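Keeping screwdrivers in a holder with round holes: worth it on a shared bench?

Posted in Workshop and Storage
Viewed 1259 times

Shuzhen Lei

We have one white work table between several people and the screwdrivers never end up in the same place twice. I bought a SATA holder, the grey metal kind with a row of round holes along the top, and it has helped a bit. What I can't settle is where it should live and what to do with everything else.

At the moment the big tools go in an open plastic bin and the small electronic parts stay in the bags they came in. By Wednesday the bin is full of things that don't belong in it, someone tips it out to find a bit, and the holder gets pushed to the back. The table is light and has metal legs, so I don't want to bolt anything through the top. 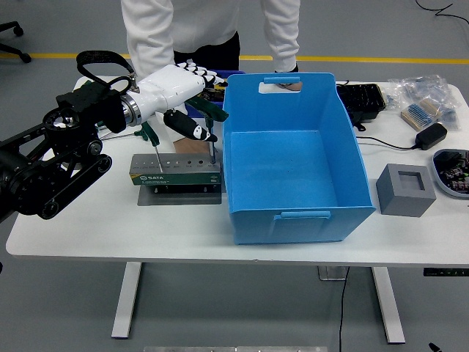

My other worry is the handles. Two of ours have fairly thick green ones, and if I fill every hole the handles touch and you pull up two at once. Should I leave gaps, or get a second holder? And is there any point in a compartment tray for resistors if they are still on their paper strips?

6 replies, best three shown

Isach

Leave gaps. Use every other hole for the thick handles and put the thin ones between them if you have any. I did the same with mine and it stopped the problem of two coming out together. A second holder costs less than the time you'll spend arguing over the first one.

Put it near the front, on the side of whoever uses it most, and keep the bin next to it but not in front of it. If you have to reach over a bin to put a screwdriver back, it will go in the bin. Mark the place with masking tape so it goes back after the table has been wiped.

For sliding, a piece of thin rubber mat cut to the size of the base is enough. No bolts needed. Drawer liner also works but it goes sticky after a year or so and picks up dust.

With the bin, the only rule that held in our place was that it starts the day empty. It is for the job you are doing. When you finish, everything in it goes home and you wipe out the bottom, or you get bits of wire and grit in there that end up on the next job.

yorath_bench

Just get a magnetic strip for the wall. Holders are a waste of table.

Keseck

A wall strip is fine if the table is against a wall, but she hasn't said it is. It also magnetises the tips over time, and some people don't want that when they are handling small screws.

On the resistors, keep them on the strips. Once you cut them off you have to read the bands or measure every one. What I do is fold each strip once, put it in a small clear bag and write the value on the bag with a marker. The bags then stand upright in a tray, lowest value at the front. Loose bags in a heap look tidy for a day and then you are going through the lot to find one value.

Compartment trays are better for things that are already loose, such as nuts, washers and header pins. Don't fill the compartments to the top, and don't carry the tray without a lid. I dropped one at Molevmont in September and was still finding M3 washers under the cupboards at Christmas.

Shuzhen Lei

Thanks. The table is in the middle of the room so the wall strip is out. I'll try every other hole and the rubber mat first, and sort the bags at the weekend.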